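Hosen falten auf dem Bett: Tedamon startet kostenlose Ordnungsabende im Quartier Flulavberg

Flulavberg, 23. April 2025 – Ich falte meine Hosen seit Jahren auf dem Bett, weil mein Tisch immer voll ist. Und weil es vielen von euch genauso geht, machen wir jetzt Abende daraus!

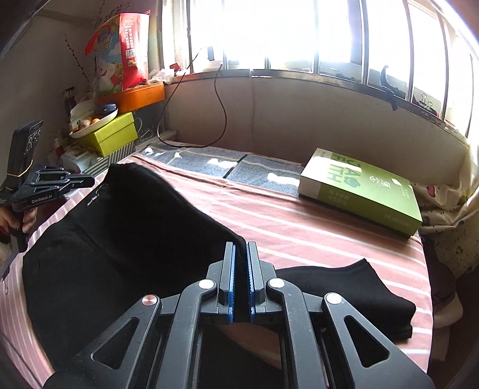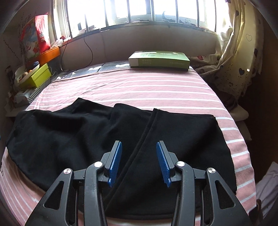
Schwarzes Kleidungsstück, wohl eine Hose, auf rosa Laken mit weißen Streifen, am Fenster.

Im Februar haben wir bei Tedamon zum ersten Mal ausprobiert, wie so ein Abend laufen könnte – mit viel Tee und noch mehr Wäsche. Jetzt geht es richtig los: acht Abende im Gemeinschaftsraum Munier, jeder dauert zwei Stunden, und der Eintritt ist frei. Bringt einfach mit, was bei euch gerade herumliegt (bitte gewaschen).

Wir fangen mit Hosen an: Bein auf Bein, glattstreichen, dann vom Saum her zum Bund. Danach kommen Pullover dran und zum Schluss die gefürchteten Spannbettlaken, bei denen ich selber noch übe. Die Wäscherei Portela leiht uns Körbe und stiftet kleine Duftsäckchen.

Unsere Einladung liegt in dieser Woche in rund 900 Briefkästen. Wer keine bekommen hat, ist trotzdem herzlich willkommen, und Kinder dürfen gern mitfalten!

Anmelden könnt ihr euch direkt im Laden von Tedamon. Medienleute melden sich dort bitte bei mir, ich erzähle gern mehr.

Nadja Aebischer, Tedamon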